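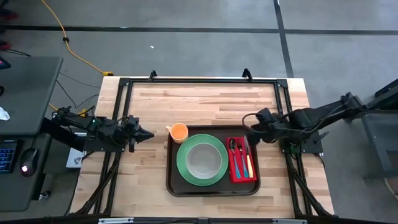

Home | Products | Newsroom | Where to Buy | Contact

Bramach introduces the Drullberg cold brew pitcher for small kitchens

24 Mar 2024
By Sena Nyarko, Bramach press office

Bramach, the maker of coffee and tea goods for the home, today presents the Drullberg, a glass pitcher for cold brew coffee that fits in the door of a normal refrigerator. The pitcher can be ordered now from the Bramach online store, and it will reach kitchen shops in July.

Cold brew is simple to make, but many people give up on it after one or two tries. The usual reasons we hear are the same every year. The pitcher is too tall for the shelf, the coffee grounds pass into the drink, and the filter is hard to clean. The Drullberg was designed with these three complaints on the desk from the first day.

The body holds 800 milliliters of water, which gives four glasses with ice. It is made from borosilicate glass, and the wall is a little thicker at the base, where a pitcher most often gets knocked. The shape is not round but a soft square, so it stands close to the milk and the juice without losing space. The lid closes with a silicone ring and a quarter turn. When it is closed, the pitcher may lie on its side on a shelf, also overnight.

Inside the pitcher stands a long filter of stainless steel mesh. It takes up to 60 grams of coarse ground coffee. The bottom of the filter can be screwed off, and this is the part of which our design team is most proud. After brewing, the user opens the bottom over the compost bin and the wet coffee slides out in one piece. Then the tube is rinsed from both sides under the tap. No brush is needed for daily washing, though we do recommend a soft brush once a month, as coffee oil stays in any mesh.

"I tested the first samples at home, with my own family, and I must say the early ones leaked," said Sena Nyarko, product manager and press contact at Bramach. "We changed the thread at the bottom four times. It made the project late by almost one year, but I am glad that we waited. Now my mother uses it every evening, and she is a person who does not forgive a wet shelf."

During the test period, Bramach lent the pitcher to 300 households and asked them to write down how often they made coffee with it. The answers led to several small changes. The handle became wider, so that four fingers can go through it. A line was printed on the glass to show where to stop filling when the filter is inside. The lid received a pouring opening on two sides, for left-handed and right-handed people. Some testers also asked for a bigger pitcher, and we are looking at this for a later time.

The filter was developed together with Norkoteck, a company which has made mesh parts for kitchen tools for many years. The same mesh is fine enough for most loose leaf teas, and the pitcher can be used for iced tea as well – green tea and hibiscus gave the best results in our own kitchen. Very fine teas such as rooibos may leave a little dust at the bottom of the glass.

How to use it

Put coarse ground coffee into the filter and place the filter in the pitcher. Pour cold water slowly through the coffee until the line is reached. Close the lid and leave the pitcher in the refrigerator for 12 to 16 hours. Take the filter out before serving. The finished coffee keeps for up to five days, and it can be mixed with milk, water or tonic.

All parts except the silicone ring can go in the dishwasher. The ring should be washed by hand and dried before it is put back. Please do not fill the pitcher with boiling water directly after it was in the refrigerator.

Colors and availability

The Drullberg comes with a lid in black, cream or moss green. Replacement lids, rings and filters are sold separately, and Bramach will keep them in stock for as long as the pitcher is produced. In shops the pitcher will be distributed by Swanepoel, which delivers to 646 stores. A list of these stores will be put on the Where to Buy page before the start of sales.

Journalists and shop owners who wish to receive a sample can write to the Bramach press office. Please mention the lid color and a delivery address. We try to answer all letters within one week.

About Bramach

Bramach designs and sells pitchers, filters, kettles and storage jars for coffee and tea. The company works with a small team and sells through its own online store and through independent kitchen shops.

Comments (4)

coldcup_dee: Does the filter fit the older Bramach iced tea pitcher? Mine is still fine but the mesh has a hole.

Bramach Press Office: Hello, unfortunately it does not fit, the older pitcher has a smaller neck. Filters for the older one are still in the store under Spare Parts.

Marta in 4B: The bottom that screws off is what I have wanted for years. I dig out my grounds with a chopstick. Ordered the green one.

r.hollins: Any plan to show ounces on the glass too? I always have to look it up.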